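Takska (robot arm)

Takska is a robot arm for picking up objects from the floor, built at the Platton shared workshop by Chiến Nghiêm and Shewit Lencho. It is a hobby project and is not sold as a kit. The arm is known among the members of the workshop mainly for its work with shoes, which was the first task the builders gave to it.

Name and origin

The name was chosen by Lencho and has no meaning. In the early drawings the machine was called Ilora, and this older name is still found in some parts of the control program. Work on the arm started in January, when Nghiêm brought to the workshop a set of used motors from a closed printing shop. The first complete pick was made on 27/06/2021.

Construction

The arm has a reach of 600 mm and is fixed on a low base, so that the gripper can come down to the level of the floor. The links are cut from aluminum tube. The joints were printed in the workshop, and two of them were later made again with thicker walls, after cracks were found near the screws. The gripper has two fingers and can hold an object of up to 2000 g, but the builders recommend to stay well under this limit when the arm is fully stretched.

A small camera is mounted at the wrist and looks past the gripper to the object. For this reason one part of the view is always covered by the gripper itself. The program uses a fixed mask for this area, and the mask must be drawn again each time the camera is moved.

Use with shoes

A shoe is a difficult object for a simple gripper. It is soft in the upper part and stiff in the sole, and its shape changes when it is pressed. Takska takes a shoe by the rear half, where the material is usually firmer. The toe is used by the program to find the direction in which the shoe is lying.

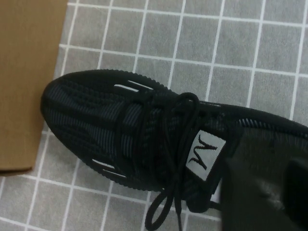
A black knit sneaker on gray floor tiles, seen from the wrist camera. The gripper covers much of the heel area.

Laces are the most frequent cause of a failed pick. A hanging loop can come between the fingers, and then the gripper closes on the lace and leaves the shoe on the floor. Lencho wrote a routine which lifts the shoe by 8 mm and compares two pictures, one from before the lift and one from after it. If the toe has not moved, the fingers open and the arm tries again from a different angle.

Dark shoes also gave problems in the first months, as the program could not separate them from the dark gripper. Nghiêm solved this partly by a longer exposure time. Light grout lines between floor tiles were at first taken for edges of objects, and a filter for straight lines was added to the program.

Control program

The control program is written in Python and runs on an old laptop. One complete picking cycle takes 50 seconds, of which the greater part is slow movement near the floor. The speed is limited there on purpose. A second version of the gripper, with the working name Fragkou, has softer finger pads and is at present tested only by hand.

See also
Platton workshop
Fragkou gripper
Wrist camera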